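Kitchen and Dining Room Assistant (part-time)

Ladier Residential Care, Beltuvach House
Reference: 1671
Hours: 20 per week, term-time working not available
Contract: permanent, after a probation period
Reports to: Annick Sabatier, Catering Manager
Posted: Thursday, September 29, 2022

About the job

We are looking for a kitchen and dining room assistant to join the catering team at Beltuvach House. The house is a residential home for older people, with its own kitchen on the ground floor. All meals are cooked on site. The person we appoint will help to prepare and serve breakfast and lunch, keep the dining room in good order and look after the afternoon fruit and tea round.

The post has become vacant through retirement. We would like the new person to start as soon as their checks are complete.

Shifts run from 7.30 am to 12.30 pm, or from 11 am to 4 pm, on four days out of seven. The rota is written a month ahead and includes every other weekend. You can swap shifts with colleagues if Annick has agreed it beforehand. There is no evening work in this post.

What you will do

Set tables before each meal and clear them afterwards.
Wash, peel and cut fruit and vegetables as the cook asks.
Serve meals in the dining room and take trays to residents who eat in their rooms.
Follow the diet sheets. Some residents need soft food or thickened drinks, and the sheets change often, so they have to be read at the start of every shift.
Take round fruit, biscuits and tea in the afternoon. Residents choose for themselves, and if someone wants their fruit cut up you will do it for them.
Load and empty the dishwasher, wipe down work surfaces and mop the kitchen floor at the end of the shift.
Record fridge and freezer temperatures in the kitchen book.
Put away deliveries. The main one comes from Kinyua Wholesale before 9 am, and fruit and vegetables come separately.
Tell the cook or the senior carer on duty if a resident is not eating or drinking as usual.

You will not be asked to give personal care or to handle medicines. You may be asked to help in the laundry when the kitchen is quiet. 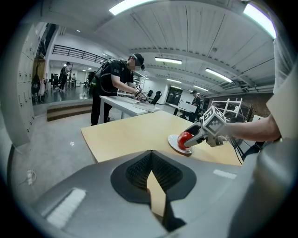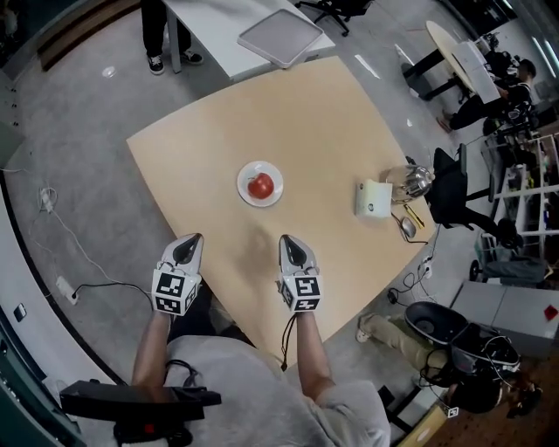
A red apple on a white plate.

What we are looking for

You should be comfortable talking to older people and willing to listen – some of our residents are hard of hearing, and some will tell you the same story on most days. You need to be able to read and follow written instructions in English, work tidily and be on your feet for most of a shift. Some lifting is involved, mainly crates and stacks of crockery. A trolley is provided.

Experience in a kitchen, café, school canteen or care home would be useful but is not required. A Level 2 food hygiene certificate is needed for the job. If you do not have one we will pay for the course, and you will take it in your first month in paid time.

You must be able to get to Beltuvach House for a 7.30 start. The 502 bus stops at the end of Drirnden Lane and the first one of the day arrives in good time on weekdays. The Sunday service starts later, so please check it before you apply. There is free parking behind the building and a covered rack for bicycles.

Pay and benefits

Pay is by the hour and is reviewed each July. The current rate is given in the application pack. Weekend hours are paid at a higher rate. You will also receive:

Paid holiday, worked out in proportion to your hours
A workplace pension
A free meal on each shift
Tunics, aprons and non-slip shoes, replaced when they wear out
Paid training, including fire safety and first aid

Checks

The post is subject to an enhanced criminal record check, which we pay for. We will also ask for two references. One should be from your most recent employer, or from a teacher or tutor if you have not worked before. References are taken up only after an offer has been made.

How to apply

Application packs can be collected from reception at Beltuvach House on any day between 9 am and 5 pm, or we can post one to you. We do not accept a CV on its own, but you may attach one to the form. Please put the reference number on the envelope.

If you would like to see the kitchen and dining room before you apply, ask for Annick Sabatier at reception. The best time is after 2 pm, when lunch has been cleared.

Interviews will be held at the house and last half an hour. Please tell us on the form if you need any adjustments, such as a ground-floor room or questions in large print. We will write to everyone who applies, including those who are not called for interview.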